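Home | About | Projects | Archive | Contact

Letter swap sign-ups are closed

June 14, 2019

Sign-ups for the summer letter swap closed last night with 31 names on the list. I sent out the pairings this morning, so check your email. If yours went to spam, the subject line is "Plemside swap."

Rima Hijazi is running the international half again. She has the people who asked for overseas partners — everyone else is with me.
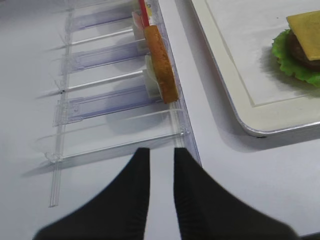
The rules are the same as in February. Write at least 2 letters before the end of the swap, and post about one of them on your blog if you have one. Handmade envelopes are fine, but please keep the address readable. One of mine took 40 days to arrive last time, and I blame my own lettering.

I'll put up a link list when the first posts come in. Nizar Nasrallah has already asked if he can use a typewriter. Yes, he can.

Recent posts
Binding a notebook with linen thread
What I mailed in February
A weekend in Cukham

Contact | © 2019 Hậu Đinh | Back to top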